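7. If the gripper stops part-way through a sort

Most stoppages on the Prodgate sorting cell come from a full basket and a ball that will not let go of its neighbour. Fault 121 (grip lost) is the usual result. It sounds worse than it is.

CAUTION: A stopped arm is not a switched-off arm. Keep hands out of the basket until step 2 is done.

1. Press the stop button and wait 20 seconds.
2. Turn the key on the control box to HOLD and take it with you. The key is small – so are pockets with holes in them. 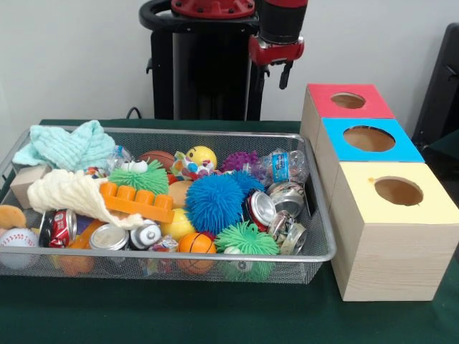 3. Untangle any spiky balls by hand. Pulling harder with the arm has been tried at Birnevham, at some length, and is not advised.
4. Check each box opening for anything stuck in it.
5. Turn the key to RUN, stand clear and press RESET once. Pressing it 12 times does not make it reset faster.
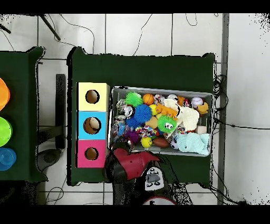 Fig. 7.2 Gripper beside the bin, ball in the opening of the blue box

Note: If fault 121 comes back straight away, leave the cell on HOLD and write down what the arm was reaching for. "The usual" is not an entry.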